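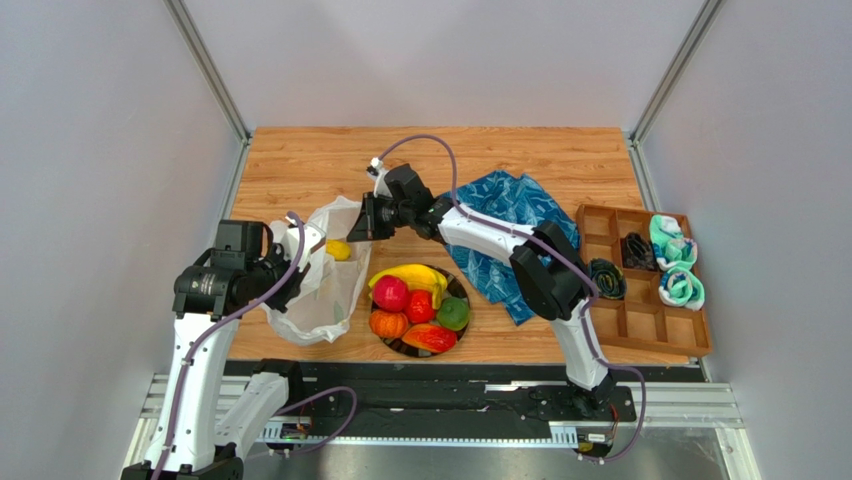 Clulten adds two-arm packing cells at Fagerlund order hall

FAGERLUND, 24/09/2024 — Clulten, which packs mixed household and grocery orders for online shops, has put 17 two-arm packing cells into regular use at its Fagerlund order hall. The cells run on Zuteo, a control program from the automation firm Dutamum.

Each cell has two robot arms mounted at a table. The arms handle small goods one piece at a time, such as fruit and rolled socks, and place them in bags or trays. Soft packaging such as mesh bags was the hardest part of the project and took up most of the testing that began in April.

The hall employs 352 people. No jobs are being cut as a result of the change, and hourly pay stays the same for staff who move to new duties. Packers who used to stand at one bench for a full shift now look after a group of cells. They restock the tables, check finished orders and step in when an arm stops on an item it cannot pick up.

"The work is different, and some people liked the old bench better," said Sigrun Kvam, site manager at Fagerlund. "We kept 5 benches for hand packing, and anyone can ask to be scheduled there."

Training takes two shifts and is paid. It covers safe stopping, clearing a table and reporting a bad pick. Staff do not need to write code.

Reports from the floor go directly to Dutamum. "The packers know how a bag behaves when you let go of it," said Teodor Fjeld, who leads the Zuteo team at Dutamum. "We changed the order of several moves after they showed us how they do it by hand."

Glass and other fragile goods will still be packed by hand. Clulten has not set a date for adding cells at its other sites.

Media contact: Clulten press office, Fagerlund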